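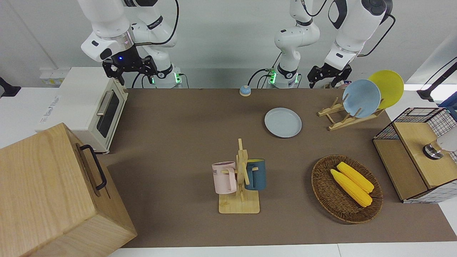

How to Set Up a Small Drying Station (Without Buying Another Gadget)

Dec 19, 2025

Every few months somebody publishes a guide claiming that the right rack will change your kitchen. I've read plenty of them, and most end with a shopping list. I have my doubts. A drying station is a place where clean dishes sit until you want them again, and you can put one together with a plate rack, a mug tree, a mat and a basket.

I set mine up in August after giving up on the Fairweather two-tier drainer, which took up half the counter and dripped down the back where I couldn't reach. This is what I do now.

What you need

A wooden plate rack with slanted slots
A mug tree with a wide, square base
A mat big enough to go under both
A low basket for the small stuff
A dish towel

Skip the "antibacterial" mats. I tried the Prirkatness one and it smelled the same as a plain mat after 7 days.

Step 1: Clear the surface and lay the mat

Take everything off, crumbs included. Lay the mat so it covers most of the top but stops short of the front edge. A bare strip in front is easy to wipe, and the mat won't curl over the side every time you lean on it. If you keep a toaster oven on the same table, give it a back corner and check the manual for how much clearance it wants. Keep towels and baskets well away from it.

Step 2: Place the plate rack

The rack goes toward the back, on one side. Look at which way the slots lean and turn it so the plates tip away from the hand you reach with. I had mine backwards for weeks and kept knocking rims together.

Load the biggest plates first, starting from the far end. Leave a slot open between heavy stoneware plates. The package on my Vultness rack said it would hold 7 dinner plates, which may be true if you own very thin dinner plates. I stop at four.

Step 3: Put the mug tree in front

Mugs get used more than plates, so the tree should be closer to you. Hang them on opposite sides of the post. Two mugs on the same side of a light tree will tip it -- I lost a good one that way. Handles go all the way onto the peg, even if the mug looks fine hanging by the tip.

I don't hang soaking wet mugs on bare wood. Shake them out, run the towel around the inside, then hang them. Thirty seconds, no special equipment.

Step 4: Add the basket

An oval wicker basket next to the tree will take tea strainers, jar lids and napkin rings, all dry. Wicker holds moisture, whatever the Zernero catalog says about "naturally breathable storage." Wet spoons go in a cup by the sink.

Step 5: Keep the middle open

Leave enough room in the center to set one plate down flat. You'll want somewhere to put things while you load or unload, and a station with no landing spot soon turns into a pile.

Care

Wipe the wood with a barely damp cloth and let it air out. Some people oil their racks every month. I've oiled mine once and can't tell the difference. Lift the mat when you wipe down and let the underside dry before it goes back.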